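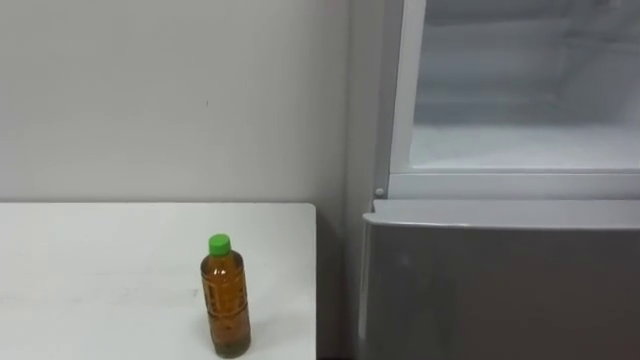

Relatório do projeto Grasdale: percepção e planejamento para guardar objetos na geladeira
2020-06-29

Quando escolhemos o tema, em março, a ideia parecia modesta: pegar uma garrafa da mesa e colocá-la no compartimento superior da geladeira. Fomos descobrindo, com carinho e alguma teimosia, quanta coisa cabe nessa frase! O módulo de percepção, que batizamos de Jida, foi treinado com 3.364 quadros anotados por nós mesmos, dos quais separamos cerca de 700 para validação. Ele segmenta a mesa, a borda do compartimento e as garrafas. 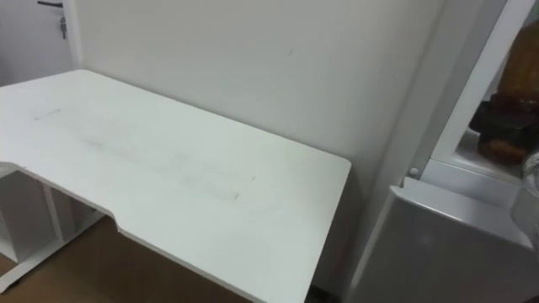 Figura 2. Mesa sem objetos e porta superior da geladeira aberta.

O planejador Welleck recebe essas máscaras e procura uma trajetória livre, replanejando até 15 vezes antes de desistir. Nossa maior dor de cabeça foi o branco sobre branco: parede, mesa e geladeira se confundiam, e a borda da mesa sumia da máscara. Melhorou bastante quando passamos a usar também a profundidade, mas ainda queremos rever os limiares com calma no próximo semestre.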